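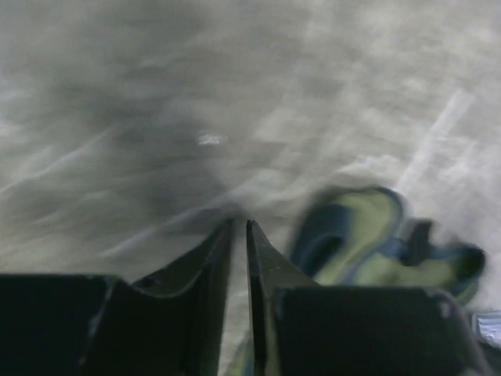 Frequently asked questions about your booking

Varnano is a small house with rooms and self-catering apartments on the lake side of Standon. On this page we collected the questions which guests send us most often. If your question is missing, please write to us and we will answer within two working days.

When can I arrive?

Check-in is from 3 p.m. until 8 p.m. If you come later, tell us before noon on the day of arrival and we will send you a code for the key box. The code works for one night only, so please do not save it for your next visit.

How do I get to you without a car?

Take the regional train to Standon and then the bus in direction Dridari. Our stop is called Kuusisto and it is a request stop, so you must press the button in time. From the stop you walk 600 meters, the last part uphill. With heavy suitcases it is better to take a taxi from the station.

Is parking included?

Yes, one car for each apartment. For the rooms we ask you to reserve a place, as the yard is small. Vans and campers can stay on the public lot near the boat landing, where you pay at the machine.

How much is the deposit?

For rooms we take no deposit. For apartments it is 50 euros, and for the whole upper floor, which is mostly booked by families and clubs, it is 300 euros. You receive it back by bank transfer in the week after departure. Please check that the account number in the form is correct - one wrong digit and the money returns to us.

What happens if I must cancel?

Up to 14 days before arrival you can cancel free of charge. After this date we keep the price of the first night. If we can give the room to another guest, we return this amount also. A change of dates is not a cancellation, and we do it without a fee when we have space.

Are sheets and towels included?

Bed sheets and bath towels are included in every price. In the apartments you find also kitchen cloths, dish soap and a new sponge. We change towels every third day, or earlier if you leave them on the bathroom floor.
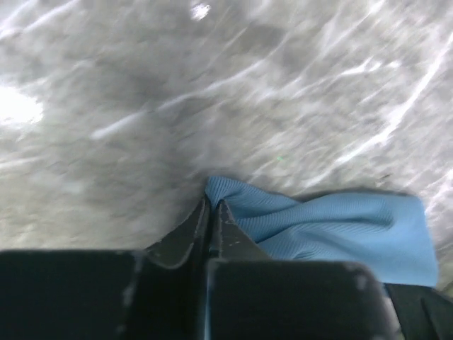

Can I bring my dog?

One dog is welcome in the apartments on the ground floor. We ask for 10 euros per stay, not per night. Please bring its own blanket and do not leave it alone in the apartment during the first evening. In the rooms we do not accept animals, also not small ones.

Is there breakfast?

From May until the end of October we serve breakfast from 7:30 to 10. In the other months you can order a basket with bread, butter, cheese, jam and eggs, which we put at your door. Tell us about allergies when you book.

Does the internet work everywhere?

In the rooms yes, in the garden only near the house. The password is on the inside of the wardrobe door.

Can I pay by card?

Yes, at the reception. For bookings above 1000 euros we prefer a bank transfer, and we send you the invoice by email together with the confirmation.

Do you have a crib or a high chair?

We have two cribs and one high chair. They cost nothing, but please reserve them early for the school holidays.

Last updated: February 2019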